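Re: [plendum-league] Pitch booking and format for the April cup

Date: Feb 10, 2018

> Can someone confirm the format before we enter a team? Last year's
> sheet said 2 x 20 minutes, the Skillavo page says one period only.
> Also, is Pomosgate playing in our group or the other one?

The sheet is correct. The Skillavo page was copied from the indoor event and will be replaced. Pomosgate is in the other group. Kasprzak takes the open place in yours.

Points for team managers, in the order they appear on the entry form:

1. Squad list. Shirt numbers must match the list. A player added after the list is sent in cannot play in the group stage.

2. Clubhouse kitchen. Teams may use it between games — please clear the counter afterward.
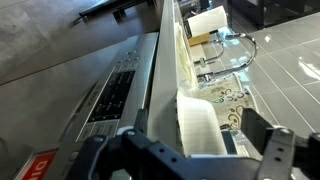 3. Substitutions. Rolling, from the halfway line only. The player coming off must leave the field first.

4. Ties in the group table. Goal difference, then goals scored, then the result between the two teams. If still level, penalty kicks.

5. Kickoff times. A team not ready five minutes after its listed time forfeits the game 3-0.

Replies on the field markings should go in the other thread. The draw for the knockout round will be posted to this list when both groups are full.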